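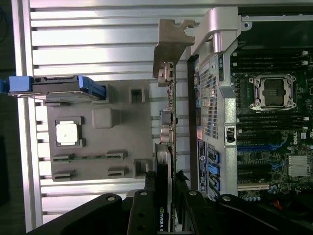
Asunto: Re: [taller-lista] Desguace o arreglo de la torre Dell

¡Hola a todos!

Perdonad el retraso, que he tenido la semana llena y además quería contestar con la torre abierta delante. Copio lo que se preguntaba en el mensaje anterior y voy respondiendo debajo, como siempre.

> Buenas. Leí que te habías quedado con una Dell de sobremesa de las
> grandes, de las que sobraron cuando cerró la oficina de Granodano.
> ¿Sabes ya si la vas a montar otra vez o va para piezas? Lo pregunto
> porque a mí me interesaría la caja, y quizá la gráfica si no la
> quieres. Y otra cosa: ¿los discos van con tornillos o con carro de
> plástico? En la mía falta uno y no sé qué buscar.

Empiezo por lo último, que es lo fácil. Van con carro, de los que tienen las asas de plástico azul. Se aprietan y salen, sin destornillador. Yo saqué uno y lo dejé encima del aluminio mientras miraba lo demás, y no me costó nada. Si te falta el tuyo, busca «carro azul Dell» con el número de modelo de tu torre, y pide foto de los dos extremos antes de pagar, que en Brestik me mandaron una vez uno que no encajaba ni a martillazos (y el porte de vuelta lo pagué yo, claro).

La gráfica es una NVIDIA negra. No le he mirado el modelo todavía, así que no prometo nada. Al lado hay otra tarjeta con la chapa de color bronce que tampoco he identificado... si alguien reconoce esa chapa recortada, que lo diga, porque yo llevo dos tardes buscando y nada.

> Si al final la montas, ¿qué procesador le piensas poner? ¿Y memoria?
> Yo tengo cuatro módulos guardados en un cajón desde hace siglos.

Pues aquí viene lo bueno – o lo malo, según se mire. La placa está pelada: ni procesador ni un solo módulo. El zócalo tiene su tapa negra de protección, pero los pines me dan bastante respeto. La dejaré puesta todo lo que pueda, porque un pin doblado en una placa así es un disgusto, y de los caros. Hasta que llegue el procesador, no pienso pasar ni un trapo por ahí encima, y el polvo de alrededor lo quitaré con una pera de aire.

Lo de tus módulos me interesa mucho. Hay cuatro ranuras por encima del zócalo y otras cuatro por debajo, así que sitio no falta. Antes de enviarme nada mándame lo que ponga en la pegatina, porque en estas estaciones de trabajo la memoria es muy suya y no traga con cualquiera.

Del presupuesto: me he puesto un tope de 100 euros para todo, contando pasta térmica y portes. En Spanos tenían un procesador que podría valer por 20, de segunda mano, aunque me falta confirmar el zócalo. Si me paso del tope, la vendo por partes y te quedas tú con la caja, que es justo.

Os pego la ficha que he abierto en la página de Joltov, para que quede todo junto y no haya que rebuscar en los correos.

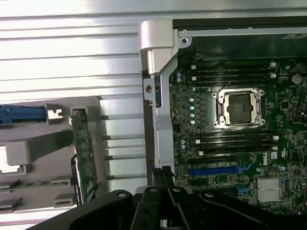 Granodano, 01/02/2026

Placa Dell verde, sin procesador y sin memoria. Las ranuras de expansión están a la vista: una negra, debajo una azul larga, luego otra negra, y al lado de esta última una azul cortita. El chip de la esquina conserva su disipador. Pendiente: conseguir procesador y memoria, y probar el arranque con lo mínimo antes de meter tarjetas.

Hasta ahí la ficha. Si alguien tiene el manual de servicio en PDF, que lo suba a la carpeta común, por favor, que el enlace que había dejó de funcionar en septiembre.

¡Un abrazo y gracias por la paciencia!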